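Teleop diary, a thread
Posted by the Dusum hands-on account, 7:40 pm
Last updated in March

1/ Okay, I have wanted to write this one up for weeks. I spent the whole day teaching a humanoid to move snack cans by driving it myself, headset on, gloves on, and my arms are noodles and I loved it.

2/ Quick setup for anyone new to the thread. I move my hand, the robot's hand moves. Every session gets recorded (cameras, joints, the works) and the recordings become the training set for our pick-and-place policy, which we call Platura.

3/ The goal for this task is 2,000 good demos. "Good" means the can ends up where it's meant to go and I didn't flail on the way there. My early ones had so much flailing!

4/ First thing I had to unlearn: speed. In my own body I reach and grab in one motion. Through the robot I have to arrive, stop, look, then close. If I whip the arm across, the wrist camera gives me nothing but streaks of carpet and I'm flying on memory.

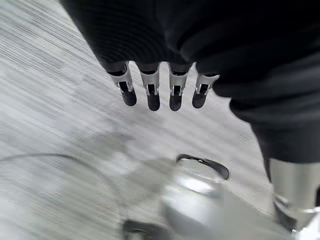
5/ So now I do a little pause before every grasp. Half a breath, fingers pointing the way I want them, then go. The policy picks up the pause too, by the way. We trained a small test model on my demos and it hesitates exactly like me. I was weirdly proud.

6/ Second thing: thumbs are hard. The glove tracks my four fingers beautifully and my thumb sort of okay. I spent 18 minutes on the thumb calibration alone and it was the best use of 18 minutes all day. If your grasps keep rolling off a round can, check the thumb before you blame the operator.

7/ Third thing, and this surprised me: feet matter for hand work. If the robot is standing a few inches too far back I end up leaning for everything, and all my demos come out with a long straight arm and a tired wrist. Stand it well first. Then drive.

8/ I was in the zone after lunch and did 34 keepers in a row. THIRTY-FOUR. I had music going and I forgot I had a body. Between shelf and table you get this lovely rhythm, reach, close, carry, and the carry is where I always want to cheat and hurry.

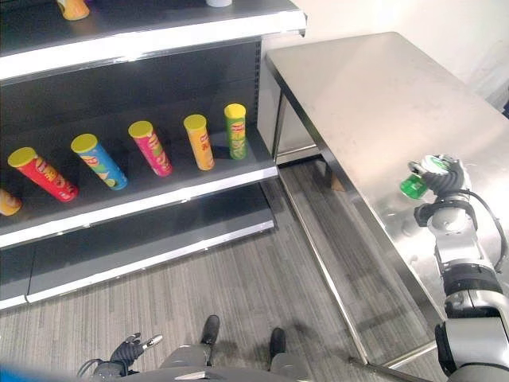

9/ Cans are such a nice thing to learn on. They roll, they tip, they look different on every side, and there's a big difference between grabbing one around the middle and grabbing one too near the lid. I try to mix it up on purpose so the model sees both.

10/ I also record my recoveries now. If I bump something and can fix it cleanly, it stays in the set with a tag. The Avident write-up on correction data talked me into this and I'm never going back. A robot that has only seen perfect runs has no clue what to do after a bad one.

11/ Someone asked about teaching by hand instead, like grabbing the arm and pushing it through the move. I do that too! It's great for a single arm on a bench, you feel the weight and the limits right away. For a whole humanoid with fingers I run out of hands pretty fast.

12/ Stuff I'd tell myself on day one: take the headset off every 9 demos, drink water, say out loud what you're about to do. The talking sounds silly but it keeps my runs consistent, and I catch myself when I start drifting.

13/ Next up is the Shehu task set, which has soft bags in it. Bags! No idea how I'm going to hold those. I'll post whatever happens, and if you drive robots for a living or for fun please send me your glove tips.

Comments

gripforce_fan: The hesitating model is so good. Ours inherited my habit of opening the hand way too wide.

latency_lou: What kind of delay are you getting on the gloves? Mine got a lot better when I quit using wifi.

Reply from author: All wired on our side, and I barely notice it now. Wifi made me seasick!

benchtop88: Please do a thread on tagging the recoveries, I never know where to cut the clip.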